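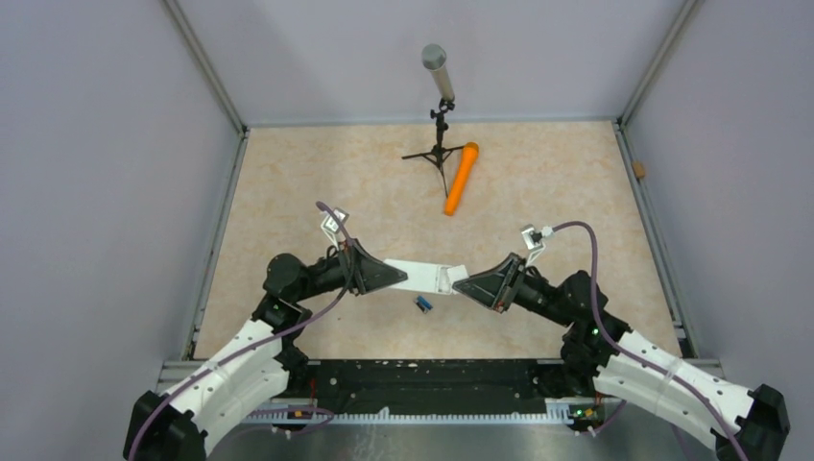 최종 수정일: 2025년 10월 19일

노래방 기계가 고장 난 건 순전히 내 탓이다. 아니, 정확히는 내 탓하고 맥주 탓이 반반이다. 그라릭(Grarkik) 2층 구석방, 우리가 매달 모이던 그 방에서 내가 의자 위에 올라가 후렴을 부르다가 그만 선을 발로 걷어찼다. 화면이 픽 꺼지고, 반주가 끊기고, 내 목소리만 덩그러니 남았다. 그 높은 음을 반주도 없이 혼자 끌고 있는데 유언 브라이트가 배를 잡고 바닥을 굴렀다. 지금 생각해도 얄밉다.

"계속 불러! 아까보다 나아!"

유언은 늘 그런 식이다. 남 얘기할 때만 목소리가 커지고, 자기 차례가 오면 꼭 화장실에 간다. 우리가 같이 다닌 지가 몇 년인데 나는 걔가 노래하는 걸 한 번도 들은 적이 없다(생일 축하 노래도 입만 벙긋거린다. 내가 옆에 서 봐서 안다).

그날 샤메인 모디세는 구석에서 귤을 까고 있었다. 샤메인은 팔루라에서 낮에는 장부를 보고 저녁에는 합창단에서 알토를 한다. 우리 셋 중에 진짜 노래를 하는 사람은 샤메인뿐인데, 정작 노래방에 오면 제일 조용하다. 그날도 기계가 꺼지고 한참 있다가 귤껍질을 가지런히 모으더니 이러는 거다.

"나 합창단 그만뒀어."

유언이 바닥에서 일어나 앉았다. 나는 아직 의자 위였고, 내려올 때를 놓쳐서 그냥 거기 서서 들었다.

이야기는 이랬다. 새로 온 지휘자가 알토를 줄이겠다고 했단다. 한 명씩 불러서 노래를 시켰는데, 샤메인은 첫 소절에서 목이 콱 막혔다고 했다. 가사는 다 아는데 소리가 안 나왔다고. 지휘자는 물 한 잔을 건네고 다음 사람을 불렀다. 그게 다였다. 떨어졌다는 말을 듣기도 전에 자기가 먼저 관두겠다고 쪽지를 써 놓고 나왔다는 거다.

"그럼 떨어진 건 아니네?" 내가 물었다.

"모르지. 안 물어봤으니까."

나 같으면 물어봤을 텐데, 하고 말하려다가 참았다. 나도 작년에 주베르 빵집 면접을 보고 나서 전화가 올까 봐 이틀이나 전화기를 꺼 놨던 사람이다. 누가 누구한테 훈수를 두겠나.

주인아저씨가 올라와서 기계 뒤를 들여다보더니 오늘은 글렀다고 했다. 방값 90에서 60만 받을 테니 조용히 놀다 가라면서. 노래방에서 조용히 놀라니! 우리는 남은 맥주를 나눠 마시고 창문을 열었다. 밖에는 비가 왔다. 마지막 버스까지 23분이 남아 있었고, 아무도 외투를 입지 않았다.

그런데 그때 유언이 마이크를 집어 들었다. 꺼진 마이크를. 어디 연결된 데도 없는 걸 입에 바짝 대고 흠흠 헛기침을 하더니 노래를 시작하는데, 세상에, 무슨 곡인지 후렴이 나올 때까지 몰랐다. 음이 하나도 안 맞았다. 그냥 좀 못하는 정도가 아니었다. 옆방에서 벽을 쳤다. 유언은 귀까지 빨개져서 눈을 꼭 감고 2절로 넘어갔다. 아, 그래서 그동안 화장실에 갔구나.

나는 웃으면 안 될 것 같아서 입술을 깨물고 천장을 봤다. 그런데 샤메인이 먼저 웃었다. 귤을 든 채로 어깨를 들썩거리면서 한참을 웃더니, 어느 순간부터 밑에 음을 깔아 주기 시작했다. 아주 작게. 처음엔 콧노래인 줄 알았다. 유언이 엉뚱한 데로 가면 샤메인도 그리로 따라가고, 유언이 가사를 까먹으면 샤메인이 한 박자 먼저 불러 주고. 그러니까 그게, 이상하게 노래처럼 들렸다. 내가 음악을 잘 몰라서 그런지도 모르겠다.

나도 끼려고 했는데 둘 다 손을 저었다. 너무한 거 아닌가?

버스는 당연히 놓쳤다. 우리는 스키텍 공장 담을 따라서 한 시간을 걸었다. 우산은 하나였고 유언이 제일 키가 커서 들었는데, 그 바람에 비는 내 쪽으로만 들이쳤다. 샤메인은 다리를 건널 때쯤 지휘자한테 전화를 해 봐야겠다고 했다. 내일 말고 모레. 모레도 좀 그러면 다음 주에.

"뭐라고 할 건데?" 유언이 물었다.

"쪽지 돌려 달라고."

샤메인네 집 앞에서 우리는 귤을 하나씩 받았다. 내 건 주머니에서 좀 눌려 있었다. 유언은 골목을 꺾을 때까지 아까 그 노래를 흥얼거렸고, 나는 여전히 그게 무슨 곡인지 긴가민가했다.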